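Flelberg Voicebox 2 review: singing synth software for bedroom producers
Home / Reviews / Music software
Filed under: vocal synths, plug-ins, Lerano voicebank
Last updated: August

I've been making songs with synthetic singers for years now, mostly for my own amusement and a small pile of loyal listeners, so when Flelberg put out a second version of Voicebox I bought it the same evening. I'd skipped the first one (too many crashes, and the breath sounds were like somebody blowing on soup), but a friend kept sending me demos made with the new Lerano bank and I caved.

Installing it took a while. The main program is small enough, but each voice comes as a separate download, and you have to sign in again for every one of them. I got there in the end with a pot of tea and a lot of muttering.
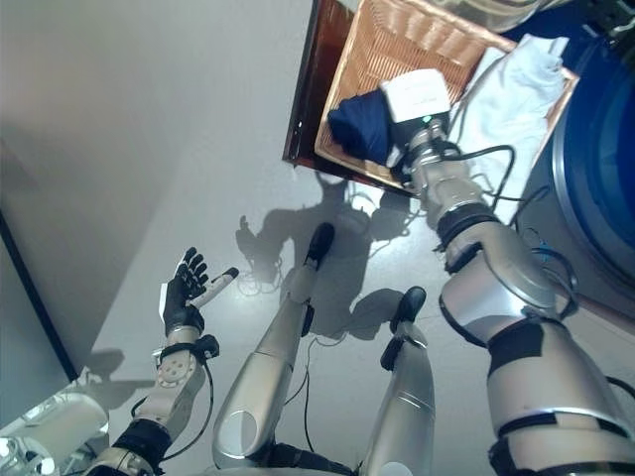
Once it's open, the editor is lovely. You draw notes on a piano roll, type the words underneath, and the pitch curve sits on top so you can drag it about with the mouse. There are 12 vowel shapes to pick from and you can blend between any two of them, so a held "ah" can close slowly into an "oo" without that nasty click you get in older programs. I spent a whole evening on one line of a chorus and enjoyed every minute!

Lerano is the star of the bundle. She's a low, slightly husky voice, very good in the middle of her range and a bit thin at the top. Hattori, the male voice, is brighter and copes far better with fast lyrics, but his consonants bite. I ended up pulling down nearly every "t" and "k" by hand. If you write quick, wordy songs you'll want him anyway, just leave time for tidying. 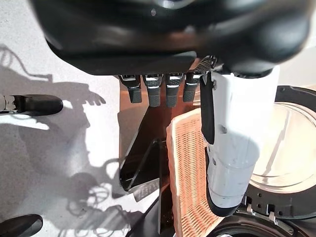 The harmony tool is the bit I was most excited about, and it's the bit I have mixed feelings on. You give it a lead line and it writes backing parts in thirds, fifths or whatever you ask for. Shinji Kawaguchi, who mixes most of my stuff, thought my first try sounded like one singer photocopied, and he was right. The default setting keeps every part in step, when what you want is more like those four dark fingers hanging side by side, with the middle two reaching a little lower than the ones at either end. Turn the "spread" knob up to 23 and nudge the timing on each part, and it starts to sound like a proper group of people.

Then there's the Aseck effects rack, which comes free with the full version. The reverb is decent, the doubler is great, and the distortion is unusable unless you like wasps. I've swapped it for my old one.

Exporting is slow. My last song was just over 17 megabytes as a finished vocal track and my laptop wheezed through it for ages, with the fan going the whole time.

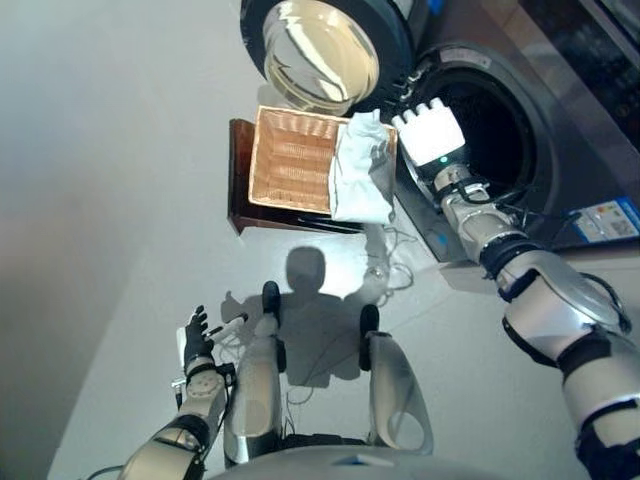

You can at least queue several tracks and leave them to it, and the queue picks up where it stopped if you have to close the lid. I do wish it would export the harmony parts as separate files in one go. At the moment you mute, export, unmute, and start again, and I've lost count of how often I've ended up with two copies of the same part.

The manual is thin, but the user forum is friendly and somebody usually answers by bedtime. Search for "Lerano top notes" before you do anything else, as there's a free preset there that fixes most of the thinness.

Good: the pitch editor, vowel blending, Lerano's middle range, the doubler
Bad: repeated sign-ins, harsh consonants on Hattori, slow exports
Score: four out of five, and I'll look at it again when the next voice comes out.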